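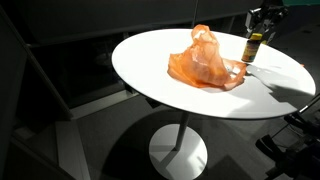
The high street chemist that still delivers

Print this article | E-mail to a friend

On the main road through Skurnard there are two bakers, a bank that opens three mornings a week and a chemist's called Weder. The chemist has been on the same corner for longer than either baker, and on a Saturday it is the busiest shop in town.

Most people go in for a prescription. They come out with a prescription and something else: plasters, a tube of hand cream, a packet of throat sweets for the car. The staff say the something else is what pays the electricity bill.

Small chemists have had a hard time of it. Customers who need the same tablets every month can have them posted, and the supermarket on the ring road sells shampoo for less than Weder pays for it. The shop's owners looked at the figures and decided they could not win on price, so they went back to a service their predecessors had dropped: bringing the order to the door.

The round goes out at 2 in the afternoon, six days a week. It takes in the streets behind the church, the flats at Gál and, on alternate days, the farms along the valley as far as Trasent. The furthest house is six miles from the shop. There is no charge and no minimum order, though customers are asked to ring before noon.

Loading the van is harder than driving it. Prescriptions are sealed and checked at the back counter, and anything that has to stay cold travels in its own box. The rest is ordinary shopping. Heavy things go in first, and glass is kept away from the door.

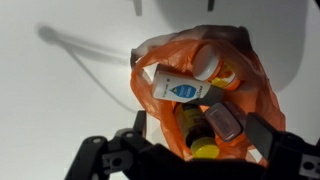
Everyday shopping: a bottle with a yellow and orange label, packed in an orange bag.

Bags have been argued over more than anything else. The shop tried paper for a winter, but it went soft in the rain on the farm tracks. Cloth bags were popular and did not come back. Now customers can leave out a bag of their own, and the driver fills it on the step. Any carrier will do if it has no holes.

The round has changed what people buy. Orders for large bottles have gone up, as you might expect when somebody else is doing the carrying. So have orders for pet shampoo, which the shop had never stocked until a customer in Trasent asked for it. Sun cream sells in June and then hardly at all.

There are things the van will not do. It does not take back unwanted medicines, which must be handed in at the counter, and it does not leave prescriptions with a neighbour unless the customer has signed a form. Some people find this tiresome. The shop has kept to it all the same.

The service has 100 regular households on its list and room for a few more. A second van has been talked about and put off, as parking behind the shop is tight and the lane is shared with one of the bakers. For the moment the afternoon round stays as it is, and anyone in Gál who wants to join should ask at the counter.

Last updated: June

Contact us | Copyright, all rights reserved | Back to top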